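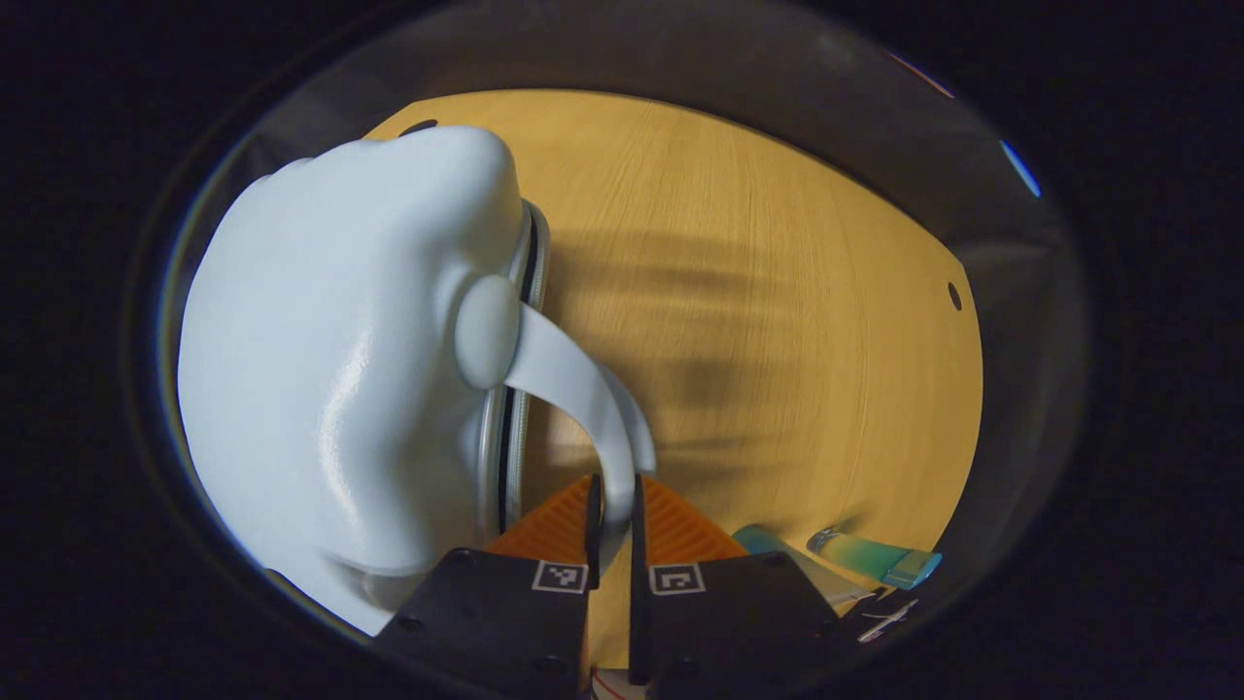
Pouran Kordestani objects in the margin of the last revision that a machine which needs 2 attempts to grasp a handle can't be said to do chores yet. The objection stands for unattended work. The limits are given in 6.4.

6.3 Setting up a handle task

1. Place the item on a table with the handle toward the open side of the work area.
2. Open the fingers fully. Bring them in until the lower part of the handle is between the tips.
3. Close at low force. Stop at first contact.
4. Check that both markers are readable. If either is not, change the approach angle and repeat step 3.
5. Save the pose under a new task name. Do not overwrite a Gekard default.

NOTE: Curved handles turn in the grip. Use the narrow tips.

NOTE: Glossy white plastic may return false edges under direct light. Move the lamp before changing the threshold.

CAUTION: Do not raise the closing force to correct a slip. Repeat from step 2.

6.4 What to expect

In the Undholm kitchen trial, 108 handle tasks were run with an operator present, and 31 needed a hand correction. Lifting and setting down are supported. Pouring, wiping and opening lids are not.

Do not leave the arm to work alone in a home or on a shop floor. If error 1614 (grip lost) appears, clear the table, home the arm and start again at step 1.

For folding and sorting tasks, see section 7.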